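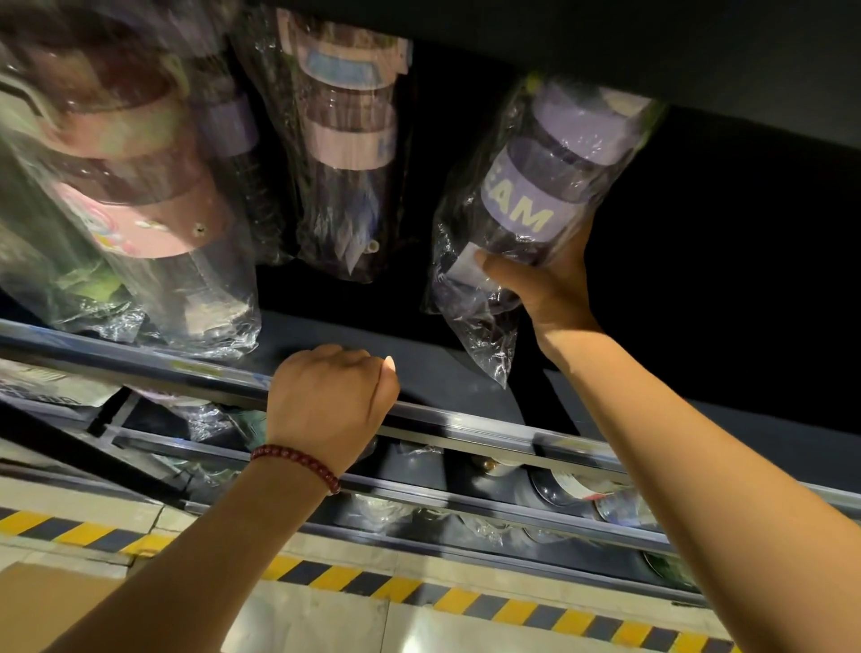

It's bottle season again! Every January the shop fills up with people who have promised themselves they'll drink more water, and every January I end up with my sleeves pushed up, putting the bottle bay back in order. I've had three messages asking what we've got in, so I thought I'd put it in the newsletter and save everyone a phone call.

First, the bags. Yes, they all come in clear plastic, and no, I don't take it off before they go out. I tried that last year with a box from Ruggiero and the lids were scuffed inside a fortnight (everybody likes to pick one up and have a good squeeze, me included). If you want to see one properly, bring it to the till and I'll unwrap it for you. I really don't mind. The only bit I grumble about is the crinkling, which goes on in my head long after I've gone home.

Colours next. Purple is having a moment – we've got lilac, lavender and something darker and see-through at the bottom – and there's pink as well, if that's more your thing. My own favourites are the green ones with the white rabbit on the front. He's got a little yellow scarf and pink cheeks, and there's a carrying strap too. 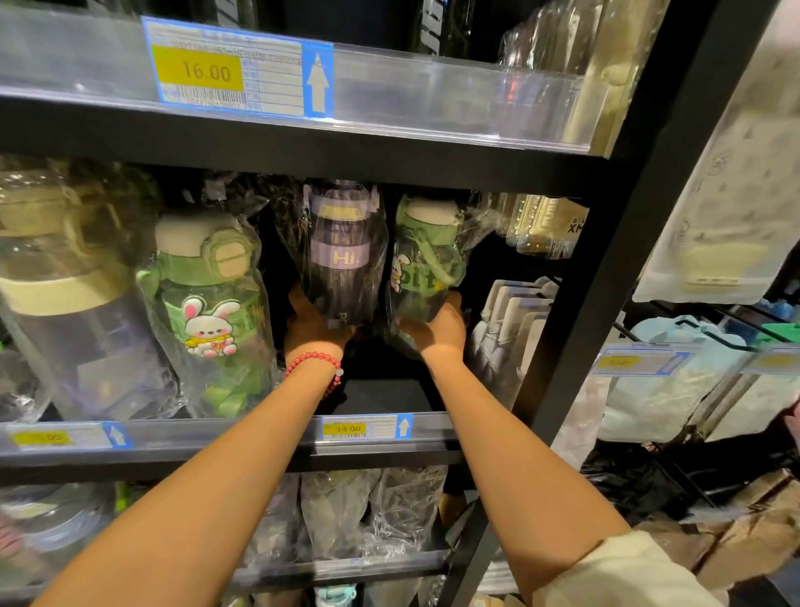 I like to keep the tall ones next to each other, so you can compare them without hunting along the whole bay, but they do wander during the day. If you find a rabbit in among the plain tumblers, just pop him back with his friends.

A few of you asked about size. The biggest we're expecting is a 2000 ml one from Wukent, and I'd say pick it up and imagine it full before you commit, especially if it's going in a school bag. For little ones I'd go a lot smaller and refill it at lunch.

Spare lids are on order from Brosia. I've asked for 70, as we ran out by half term last time, and they should be with us in 14 days. If you need one sooner, leave your name at the till with the bottle size and I'll put one by for you. We're open until 8 in the evening all through January.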